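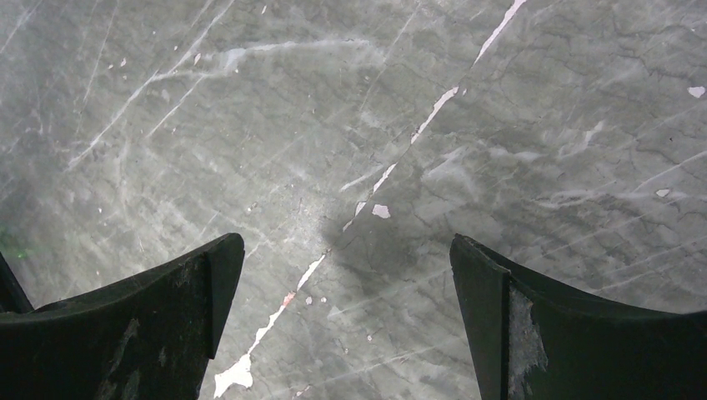
A patterned tabletop will always win, according to Souad Ouali, and anything you set on it should be dark, plain and standing up. I repeated that to Duyên Đặng before I'd even taken my coat off, and she laughed so loudly I had to move the recorder.

"She's right! I hate that she's right," she said. "I had a white stand for months. On plain gray it looked great. Put it on marble pattern, with all those white veins running everywhere, and your eye goes straight past it."

Đặng designs phone stands under the name Skemholm, and the one she wanted to talk about is the Festar, a black stand that holds a single phone upright. She has been through 46 versions of it (she keeps a list, with remarks like "too proud" and "wobbles when the window is open"), and she can talk about the slope of the back for a very long time. I loved every minute.

Why upright, I asked, when so many people just lay their phone flat?

"Because then it's a slab! You stand it up and it's a clock, it's a recipe, it's your sister calling. And you stop putting your mug on it."

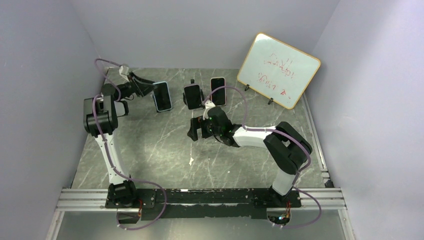

She is just as keen on what happens when a household has more than one phone. Her first customers kept asking for a double stand, and she made one, and disliked it.

"Two people never have the same phone. One's bigger, one has a thick case. With a double you end up fixing the angle for both, and somebody is annoyed. So now it's one each, and you push them together or pull them apart however you like. At my mother's we have six going on the kitchen counter in August, when everybody visits."

The gray marble look came from Ouali, who'd argued for it over a sample board from Bouazza. Đặng had wanted oak. She still brings up the oak.

"But I've come around. I like that it has some mess in it, the white lines and the darker patches. A stand has to look settled on that. If it works there, it'll work on your desk." 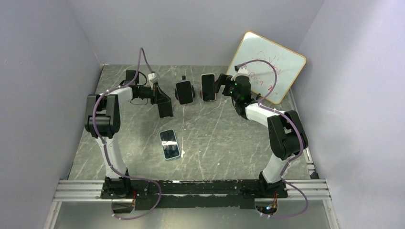

On getting the lean right

The angle took longest. Đặng changes it by one degree at a time and then lives with it for about 10 days, reading the news over breakfast and taking calls from her chair.

"Too steep and you're ducking down to see your own face. Too far back and it catches every lamp in the room. I've got a favorite now, and I'm still going to try one more."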